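right so. thread about the Sirkden thing because people keep asking me in DMs and I'm sick of typing it out nine different ways

background for new people. I work on garment folding at Mikbridge. two arms, one table, a pile of washing. the arms fold the washing. that's it, that's the job

the arms are Bresar ones, the folding software is ours and it's called Akanda. we put a cell into a commercial laundry site at Sirkden in July. went fine. boring even. boring is what you want

then on 17 October 2023 it folded a pair of black work trousers and didn't stop folding

not a joke. well it's a bit of a joke. but not a funny one if you were the arm

what it was meant to do: lay flat, leg over leg, smooth down, fold in half, smooth, fold, release, put on stack. normal

what it did: smooth. smooth. smooth. smooth. pressing a bit harder each go

389 smoothing passes on the one pair of trousers. I counted them in the log, then wrote a script to count them cos I didn't trust myself. 389

by the end it was pushing down at 70 newtons. normal smoothing pass for us is 9. NINE

the limit in our software was set at 300. which is the arm's limit for lifting things. which someone copied into the wrong box. which was me. hi

so the force cap was technically there and technically never reached. great. lovely. well done me

why it kept going. the check after each pass is "is the cloth flat". it looks at the shading, finds ridges, if there's a ridge it smooths again

black cloth. hardly any shading. dark folds on dark cloth look like, well, dark. so it was guessing. and there was a belt loop sat up on the top layer which it decided was a ridge

you can't smooth out a belt loop. you can have a go. you can have 389 goes

and each pass that failed bumped the force up slightly, that was on purpose, it works really well on stiff cotton. no cap on how many bumps. also me

now the bit I care about, the safety bit

someone on site saw it and did what anyone would do, reached in to pull the trousers out. the light curtain should've stopped both arms dead

it stopped one

right arm stopped. left arm carried on pressing. hand went in, sleeve got caught between the gripper and the table. no injury. a torn cuff and a big fright. e-stop got hit and that did kill both

I want to be really clear, no injury was luck. cuff was caught, fingers were just behind it

why only one arm. the stop signal goes to both controllers. the left controller had been swapped in September and the spare was set to ignore that input. default setting on the spare. the swap sheet said "check estop" and it was checked and it worked. sheet didn't say anything about the curtain

so four things. wrong number in a box, no cap on retries, black trousers, a one line gap on a paper form. take away any one and I'm not typing this

people asked "was it the AI". no. sort of. the flatness check is a learned thing and it was rubbish on black. but a rubbish guess should cost you a badly folded pair of trousers. it shouldnt get anywhere near someone's hand

anyway. what we've been doing since. mostly, folding black stuff by hand and thinking about how people do it

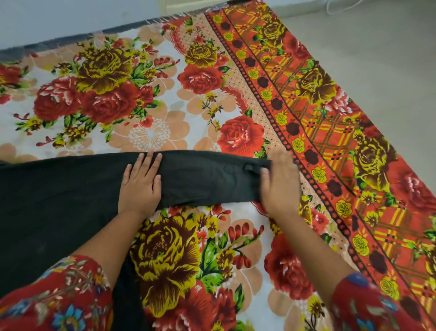
Smoothing the black one out along its length, left hand flat, right hand on its way to the end.

bit of a busy sheet under it, yes. all our training footage was plain pale table. black on plain pale table is the easiest edge you'll ever get and it made us lazy. roses are harder. good

thing I hadn't really thought about until I was on my knees doing it: one hand holds and the other travels. the holding hand isn't doing much. flat palm, just stops the cloth walking off

ours pressed with both and dragged with both. so the cloth crept, so it made new ridges, so it smoothed the new ridges. you can see it in the log once you know. the trousers went across the table over the whole run, tiny bit each pass

other thing. you feel when it's flat. you don't look. I tried it with my eyes shut and was fine, did a neat fold and everything. Akanda was doing the whole thing by eye and had a perfectly decent force sensor in each wrist that it only used for "push harder"

so now the sensor gets a vote. if the drag along the cloth is steady, it's flat, move on, don't care what the camera reckons. if there's a bump in the same place two passes running it's a part of the garment, leave it alone. loops, buttons, tabs, pocket flaps

actual changes, list for the people who wanted a list

- smoothing force cap is its own number in its own box now, and it isn't 300
- three passes max. then it lets go, backs off, and asks for a person
- force doesn't go up between passes at all. gone. stiff cotton can be a bit wrinkly I dont care
- left and right arm each have to report they've seen the curtain trip. if one doesn't, power comes off both
- curtain test on every controller swap, both arms moving when you do it, two people sign

the last one is the important one and also the least clever. it's a form. the form would've caught it

oh and a sign on the cell saying press the red button BEFORE you reach in. there was a sign already. it was behind a trolley

some replies, doing them in one go

"why not a bigger table guard" site didn't have the room and we said that was ok. I don't think we should of said that. looking at it again

"does it do black now" better. not good. it hands back a lot of black things to people to fold. Sirkden are fine with that, their words were "we have hands"

"did the trousers survive" yes. very flat. there's a shiny patch next to the belt loop that isn't coming out. they're pinned up over my desk

"will you publish the log" want to, asking. there's site stuff in it that needs stripping first. the force trace on its own I can probably put up sooner, it's a staircase, you'll see it straight away

"who got caught" not saying, don't ask again please. they're ok, they've had a proper apology and a new shirt and they've had a look at the new stop test and made us do it twice more

cell is still off at Sirkden btw. it goes back on when the curtain test has been done by them and not by us. no date. I'm not going to guess one

if you run two arms off one curtain, go and trip it while BOTH are moving. then go and look at your spares on the shelf and see what they're set to. ours had another one exactly the same sat right next to the first

muting this for the evening, got a pile of black socks to get through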